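Pornari customers told to reset passwords after supplier login is stolen

Pornari, which sells kitchen and bathroom fittings online, has started writing to customers whose details were copied from a support system run by an outside company. The retailer says its own servers were not touched. The attackers got in through Zendside, the help desk platform Pornari uses to answer questions about orders and returns.

According to the notice, someone signed in to Zendside with the name and password of a support agent at Leclerc, the call center firm that handles Pornari's tickets in the evening. The account did not have two-step login turned on. It was used for six days in June before an automatic alert flagged a large export of old tickets.

The export covered roughly 80,000 tickets going back 29 months. Most of them contain a name, an email address, a delivery address and whatever the customer typed into the form. Card numbers are not stored in the help desk, but Pornari admits that some people pasted account passwords or attached bank statements when they were chasing a refund. Those customers are getting a separate letter. 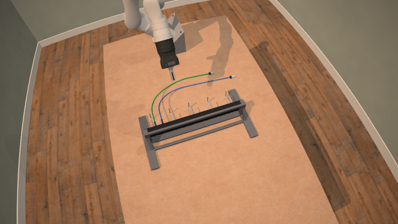
Old tickets are useful to criminals even when there is no payment data in them. A message that quotes your real order number and the exact complaint you made last fall is much harder to dismiss than a generic "your parcel is delayed" email. Expect fake refund offers in particular. Pornari says it will not ask for card details by email or text, and that any real refund goes back to the original payment method.

If you have bought from Pornari in the past few years, change the password on your account and on any other site where you used the same one. Turn on two-step login while you are there – the option is under Account, then Sign-in. If you ever sent the support team a scan of an ID or a bank document, ask them in writing whether it was in the export. They have promised an answer within 10 working days.

Readers who run a small business should look at their own help desk too. Check which outside accounts can export tickets in bulk, and remove that right from anyone who only answers messages. Set closed tickets to delete after a fixed period. Zendside has both settings, but they are off by default on older plans.

Leclerc has reset all of its agents' passwords and says two-step login is now required. Trestusell, which shares the same call center, says it has found no sign that its own tickets were opened, but it is still going through the logs.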